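I've been reading the Skolton handling rules for demonstrators, all 20 pages of them, and I remain unconvinced. Rule 6 wants "a natural grip" from anyone working the tools. Natural to whom?
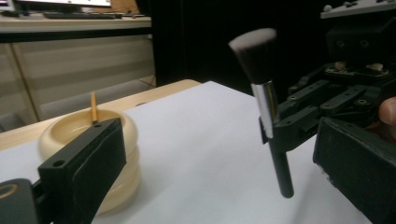
Brush held where the metal meets the handle.

The rules say nothing on where to grip a brush. They do say the container must be "clear of obstructions," and then never tell you if a pencil already standing in it is an obstruction or part of the task.

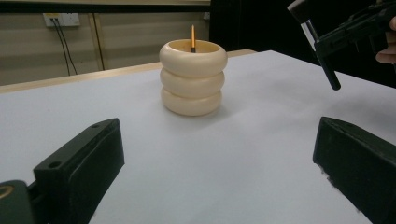
Three-ring cup, pencil point up.

Point up or point down? Not covered. I'd have traded the whole section on file naming for one line about that. My other gripe is rule 7, which says both hands should "remain ready." I've watched people argue over that for most of a morning, and ready still means whatever the person signing off says it means.

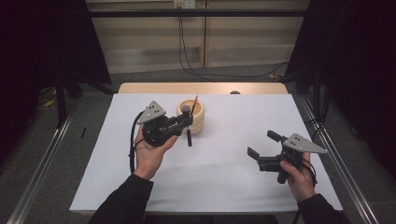
Kelechi Akande thinks I'm being unfair: a tight rule gets you the same move over and over, and the loose wording was left in so people would vary what they do. Fine, but then write that down. A rule that wants variety should ask for it.

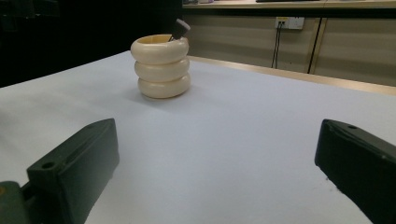 What bugs me most is the sign-off sheet at the back. You tick a box to say the rules were followed, and half of them can't be checked. Prikska is supposed to put out a revision in November. I'll read it, with a pen.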